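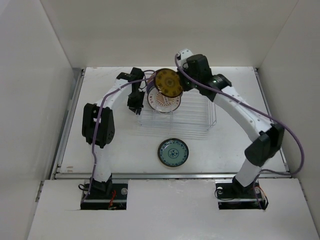
Skolell is a student robotics program and annual competition for secondary schools, in which teams prepare a pair of robot arms to carry out ordinary household jobs. It is run by the Trundero Schools Network and is open to students in Years 9 to 12. The standard work cell is a white enclosure with two arms mounted side by side at the front, and every task must be finished inside it. The best known task is Dish Rack, in which plates are stood upright in a wire rack on the tabletop. Plates of different colours and patterns are used in the same attempt, such as a mustard one with rings of dots, a white one with a red and orange rim, and a small dish with a brown rim and a light blue centre.

History

Skolell grew out of a lunchtime club at a single school, where students worked with one arm bolted to a bench. The first tasks were sorting blocks and opening a drawer. The second arm was added in the club's third year, after members found that many kitchen jobs were awkward to do from one side. Neighbouring schools asked to take part, and the club's rules were written down and became the first competition handbook. The program now has 57 member schools. In the most recent season 123 teams entered, some schools sending more than one.

Format

The season runs over two school terms and ends with a final in December. Teams may have up to six members. Each team completes 3 rounds, known as Bench, Regional and Final. The Bench round is held at the team's own school and is marked from recorded runs. The later rounds are held at a host venue, where teams use the host's arms and bring only their software and a set of approved fingertips.

Teams control the arms in one of two ways. In the Lobo division, a student drives the arms by hand using a matching pair of smaller controllers. In the Windo division, the arms must work without a driver, using a program the students have written or a model they have trained on their own recorded runs. Most teams enter Lobo in their first season and move to Windo afterwards. A team may not enter both divisions in the same year.

Dish Rack

A Dish Rack attempt begins with the plates and the rack placed by a judge. Marks are given for each plate left standing in a slot when time is called, and a smaller mark is given for a plate that is in the rack but leaning across two slots. Dropping a plate costs marks but does not end the attempt. The rack may be moved or steadied with either arm, provided it stays on the tabletop.

The wires are a common source of trouble. The slots are formed by bent crosswise wires, and a fingertip that comes in too low can close on the rack as well as the plate. Many teams rely on the wrist camera for the last part of the approach, where the view from the side gives little sense of depth.

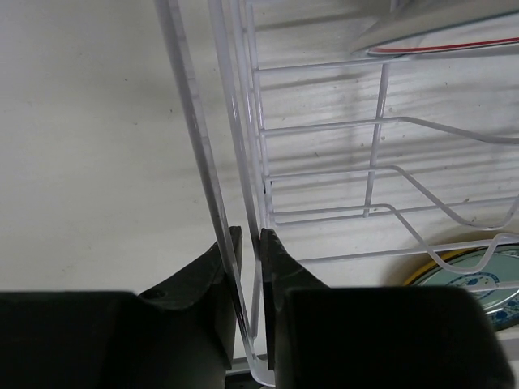
Wrist camera view of the gripper fingers among the wires of the dish rack.

Scoring and awards

Each attempt is scored out of 100 by two judges, and the lower of the two marks is used if they differ by more than five. A team's place is decided by the total of its best attempts in each task. There are 14 tasks on the current list, and the ones used at the final are not announced until the morning of the event. Separate awards are given for the team logbook and for the best first-year entry.

Equipment

Member schools may buy a work cell or borrow one for a term from the network's loan pool. Schools supply their own tableware. The handbook sets limits on the size and weight of plates but not on their colour or material.

See also

Educational robotics
Robot competition
Teleoperation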